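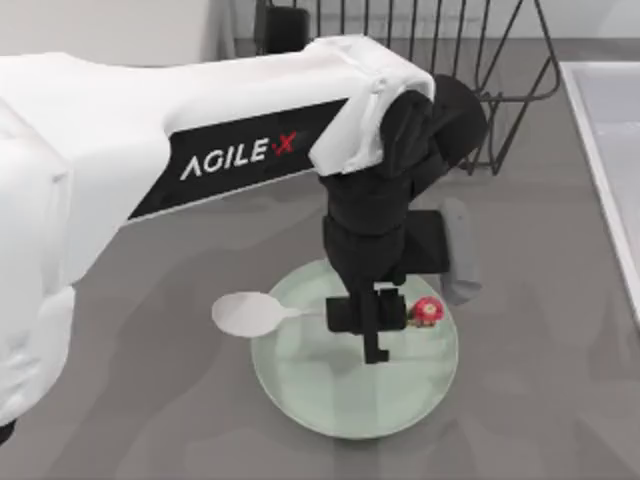
*A simulated AgileX arm working above the plate in the kitchen used for Justeo's nightly runs.*

The kitchen at Justeo is never cleaned, and it doesn't need to be. It has a gray counter, a sink, a microwave, a dish rack and a green plate, and all of it goes back to where it started whenever someone presses a key. The company has been building software for two-armed robots out of a former print shop in Greterbridge, and for most of the past year the kitchen has been the main thing its programmers look at.

Justeo doesn't make robots. It writes the layer that sits between a goal, such as putting a spoon on a plate, and the stream of joint positions that a pair of arms has to follow to get there. The customers are labs and small equipment makers who already own the arms and would like to stop writing that layer themselves. There are 11 people on the payroll, and most of them write code all day.

The work is less about grand plans than about small errors. A spoon has a thin handle and a wide bowl, and the wide end is usually the heavy one. If the fingers close too far along the handle, the bowl dips. If they close at the right place but a few millimeters too low, the fingertips touch the plate, and the arm's controller reads that touch as an obstacle and stops. In a log file, the two failures can look nearly the same. In the simulator's viewer, a programmer can scrub back through the run and see which one happened.

That viewer is the piece of software people at Justeo talk about most, though it isn't something they sell. It began as a debugging window with one camera and a slider. Now it keeps a record of every planned path next to the path the arm took, and it can draw both over the picture. Where the two lines separate, there is usually a bug. Sometimes it is in the planner, which asked for a move that was too sharp. Sometimes it is in the controller, which was tuned for a slower one.

## Two arms, one counter

With a single arm, planning is mostly a question of not hitting the furniture. The planner takes the shape of the counter, the rack and the sink rim, puffs them up by a safety margin, and looks for a route through what is left. That problem has been studied for decades, and Justeo uses an open-source library for it with few changes.

Two arms are harder. Each one is a moving obstacle for the other, and each one is also late. The commands go out on a fixed cycle, but the arms never answer in perfect step, even in simulation, where the delay is added on purpose. The first version of the planner solved both arms at once, as if they were one machine with twice the joints. It gave good paths and took around 8 seconds to find them, which was too long to wait before reaching for a spoon.

The current version plans for one arm first and treats its path as a kind of tube in space and time. The second arm then has to plan around the tube. The order matters, and for a while it was fixed, with the left arm always going first. This led to long stretches where the right arm hung back over the counter waiting for room it already had.

Now the order is chosen for each step by a short check that guesses which arm has the tighter job. An arm that is holding something goes ahead of one that isn't, and an arm close to the rack goes ahead of one in the open. The check is only a few dozen lines long. One programmer described it as the cheapest improvement in the whole code base, and also the one that drew the longest argument, because no one could prove it was right. It was merged after a week of runs in which it did no harm.

The counter has its own way of making trouble for the perception side.

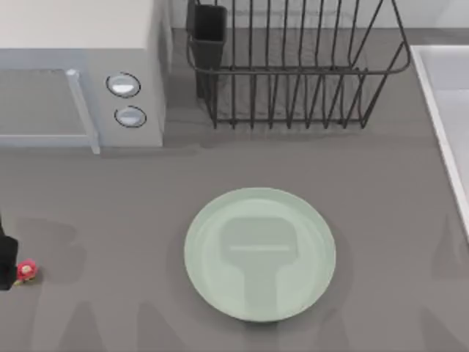
Shadows have taken up more time than anyone planned for. The arms throw soft, dark shapes over the gray surface, and those shapes move when the arms do. An early version of the object finder was trained on evenly lit pictures, and it would cut a plate in two along the edge of a gripper's shadow. The planner downstream, handed two half plates, would pick one of them and aim for its middle.

The fix came in two parts. The first was dull and took most of October: rendering the same kitchen under many kinds of light and training on all of it. The second was to let the object finder know where the arms are. The software already has the joint angles, so it can work out roughly where a shadow ought to fall and give less weight to any edge it finds there. The plates came back in one piece.

Small bright things are a different problem. Something red on a gray counter is easy to find and hard to place, especially when it lies close to a black gripper that hides part of it. The finder will report it with high confidence and then move its center by a finger's width from one image to the next as more or less of it shows. Justeo's answer is a filter that holds on to the last clear view and trusts it until the arm has moved away. If the object really has been bumped in the meantime, the filter is wrong for a moment. The team decided it could live with that.

## The nightly run

At 6 in the evening the machines in the back room stop taking jobs from people and start on the nightly run. The kitchen is loaded over and over, with the objects shifted a little each time, and the newest code is set to work on 7 tasks. Some are simple moves from counter to plate. Others need both arms. By morning there is a page of results, sorted by failure type, and the first person in makes coffee and reads it.

The failure types are written in plain words, which was a deliberate choice. Older reports used error codes, and people got into the habit of looking only at the total. Now the page says things like "dropped over plate," "touched rack" and "waited too long." The last of these is the most common. It covers any run where both arms are safe and working and neither one makes progress, and it has proved stubborn. The planner is cautious, and two cautious arms can each hold still for the other until the clock runs out.

A change now being tested gives each arm a small, growing cost for standing still. After a few seconds the cost is high enough that one arm will accept a longer route. It works well over the open counter and less well near the sink, where there often is no longer route to take.

## From Greterbridge to real hardware

The question every customer asks is how much of this survives outside the simulator. The answer so far is most of the planning and less of the perception. A lab in Buenaventura has been running the planner on its own pair of arms, and its reports are kept in the same format as the nightly page so they can be read side by side. Paths that were safe in simulation have been safe there too. Grasps have been worse, mainly with thin objects, because real fingertips flex and the simulated ones didn't until recently.

Adding that flex slowed the simulator by a noticeable amount, and there was some debate over whether to keep it. For now it is switched on only for the last part of a reach, when the gripper is near the object – a compromise that saves time but adds a switch, and switches have to be tested as well.

A second site, a training workshop in Gulluvthorpe, has a more basic complaint. Its staff would like to change a task without editing a configuration file by hand. Justeo has a task editor in the works that lets a user point at an object in the viewer, point at a place to put it, and save the result. It handles single moves today. Moves that pass an object from one arm to the other still have to be typed in, and the file format for those has changed twice since spring.

The editor is due to go to both sites when the handover moves are in. Until then the Gulluvthorpe staff send their task changes by email, and someone in Greterbridge types them up before the machines switch over for the night.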